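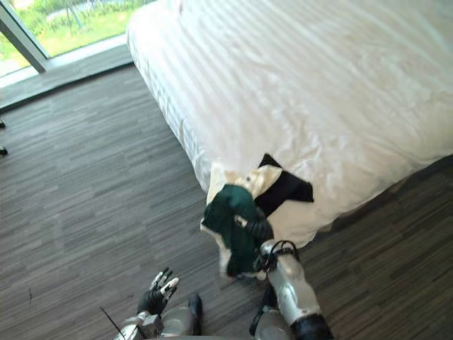
Nultov moving parts orders to Kodimgate – what does it mean for those of us with older tractors?

haymow_hattie
Good morning everybody. I got a letter from Jandine, my Nultov dealer, saying that starting in February they won't be keeping a parts counter anymore for the older utility tractors, and that everything will go through Kodimgate, the new ordering site. The dealership itself is staying open and will still sell new machines and do warranty work, so I don't want to start a panic. But my tractor has 2,519 hours on it and hasn't been under warranty in a very long time, and I've always just driven into town, put the old part on the counter and come home with a new one (and usually a cup of coffee in me too).

The letter is signed by Evanthia Konstantinidis, the branch manager, and it's a kind letter as these things go. It says in-stock items ship in two days and that special orders may take up to 16 weeks. Sixteen weeks is my whole haying season! Has anyone in another area already been through the switch?

rustbucket_ron
We went over last year. I'll be the cheerful one and say it's been fine for me. Filters, belts, seals, all the things I buy over and over, show up quicker than the counter ever got them, and I can order at 9 at night in my slippers. The diagrams are a whole lot better than the greasy old book too. You type in your serial number and it only shows you what fits.

Mostly only what fits. I did get a wrong thermostat once, and they took it back without a fuss.

Valley_Xenos
I'm glad it worked for Ron but I have to disagree, and I hope he'll forgive me for it, as he was very good to me when I was new here and asking about clutch packs. The common parts were never the trouble. The trouble is the part that breaks on a hot afternoon with a field of hay down, and what you need then is a person who knows that the early housings took a different bearing from the late ones. Our counter man knew that without looking. The site doesn't. I ordered by serial number, got the late bearing, waited for the exchange and borrowed my neighbor's tractor in the meantime, and a borrowed tractor costs you more in pies than a bearing does in money.

I think Nultov wants us in new tractors, plain and simple. Sales are slow, dealers have unsold machines sitting out front, and one way to move them is to make the old ones a nuisance to keep.
– Charalambos Xenos

rustbucket_ron
No forgiveness needed, Charalambos. I do think you're giving them credit for more planning than they've got, though. Parts are where a dealer makes money when new tractors aren't selling. Why would they want to chase that off? My guess is that the shelves full of slow stock were tying up cash, and when interest rates went up that got expensive to carry. It's a dull explanation but I believe it.

three_point_tess
I worked a parts counter (different color of tractor, so take this for what it's worth) and Ron is closer to it. We had hydraulic fittings on the shelf that had been there longer than I had. Every year somebody from the home office would come and look at them and sigh. When the manufacturer stopped buying back old stock, the owner had to choose between the fittings and a second mechanic.

That said, Charalambos is right about the knowledge going out the door, and I wish more companies would put the counter people on the phones when they close a counter. Hattie, did the letter say what's happening to the staff?

haymow_hattie
It did, and I should have mentioned it. Two of them are going over to the service side and one is retiring. I called Evanthia this morning, having decided it was better to ask than to stew, and she stayed on the phone with me for a good long while. She says the service desk will still look up a part for you if you call with the serial number and the casting number, they just won't stock it. She also said nine branches are making the change together, so it wasn't a decision made in our town.

I feel a little better. I still don't like it.

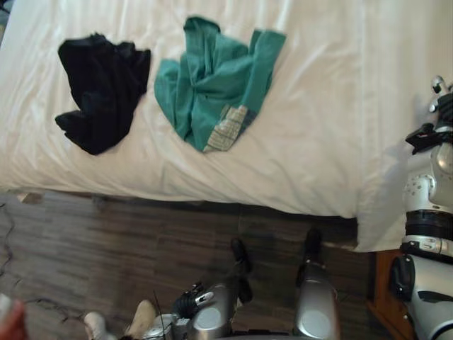
loader_larry
Can I still pick up an order at the dealer, or does everything have to ship to the house?

haymow_hattie
You can pick it up at the dealer if you choose branch delivery at checkout, and Evanthia told me there's no freight charge when you do it that way.

loader_larry
Thank you, that helps. Our road is bad in mud season and the delivery trucks won't come past the bridge. My other worry is my loader. It's a Kourkoulas that the dealer put on when I bought the tractor, and I never could tell whether Nultov counts it as theirs or not.

three_point_tess
They won't, I'm afraid. Kourkoulas loaders were sold through the dealers but the parts came straight from the loader maker, so I wouldn't expect to find pins or bushings on Kodimgate. Look for the plate on the loader frame, write down the model and serial, and call Kourkoulas. Hoses you can have made up at any decent hydraulic shop, so don't wait on anybody for those. Take the old one with you, and cap off the open lines before you go.

Valley_Xenos
Tess, that is good advice about the hoses and I'd add to it for Hattie. Before the counter closes, go in and buy one each of whatever would stop you cold in haying. For me that's a water pump, a fan belt, a fuel lift pump, a PTO seal and a set of shear bolts. Ask about a discount too. They may be happy to see it leave the building.

I still think I'm right about why they're doing it, Ron.

rustbucket_ron
I know you do! And I'd buy that same list, except that I'd skip the water pump and get a starter solenoid. Every water pump I ever had gave me weeks of dripping first. The solenoid just clicks at you one morning and there you sit.

haymow_hattie
You've all been so generous with your time. I'm going in with Charalambos's list and Ron's solenoid both, and I'll take a pie in for the fellow who's retiring. Larry, I'll ask about your loader while I'm standing there, if you'll send me the model number.

loader_larry
Sent you a message with it. The last digit is either a 3 or an 8, there's paint over it.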